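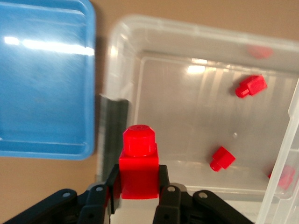

2 min read

Large building bricks

Large building bricks are a family of construction toys for small children, made on the same principle as the familiar small interlocking brick but scaled up so that a toddler can pick one up in a whole fist. Most are moulded in plastic and sold in plain, strong colours, with red nearly always among them. A typical brick has a squarish or oblong body and one or more round studs on top, and the hollow underside of one brick grips the studs of the next.

Shape and parts

The smallest piece in most sets carries a single stud. Children are fond of it out of all proportion to its usefulness, and it tends to end up as a chimney, a hat, a cup of tea or the lamp on the front of a train. The stud may be quite flat on top or may have a shallow circular dip, and the edges of the body are usually softened or bevelled so that they are kind to little hands (and to the bare feet of whoever comes in later to draw the curtains). A glossy finish is common, and it has the happy effect of making the bricks easy to wipe.

Longer pieces, with studs in a row or in pairs, do most of the real work in a wall. Arches, slopes, wheeled bases and figures came along later in most ranges, and collectors still argue — good-naturedly, for the most part — over whether a set with too many special pieces is really a building set at all.

Makes and compatibility

Bricks of different makes do not always fit one another, even when they look very much alike. The Prastel range, long a favourite in playgroups, has a slightly taller stud than the Pelex, and the two will hold together only loosely. Salazar bricks were sold mainly in tubs to nurseries, and the largest tub held 202 pieces, which is a great many to find homes for at the end of an afternoon.

Storage

Loose bricks are generally kept in a bag, a drawer or an open plastic bin. A clear or frosted bin has the advantage that a child can see what is inside without tipping the whole lot out, although a good many will tip it out all the same. Wide, shallow bins are easier to search than deep ones, where the single-stud pieces slip down to the bottom and stay there until somebody goes looking. Families who sort by colour often give it up after a while and sort by size, or simply stop sorting.

Cleaning

Plastic bricks may be washed by hand in warm, soapy water and left stud side up on a towel, then turned over so that the hollow side can drain. Very hot water is best avoided, as it can warp the body and spoil the fit.

Collections

The toy library at Flernstead keeps a lending collection of 1,256 large bricks, gathered by Barış Ekinci over many years of jumble sales and kindly donations. Most are lent out in mixed bags, and the older Prastel pieces are brought out for visitors each April.

See also: Stacking toys; Wooden blocks; Toy libraries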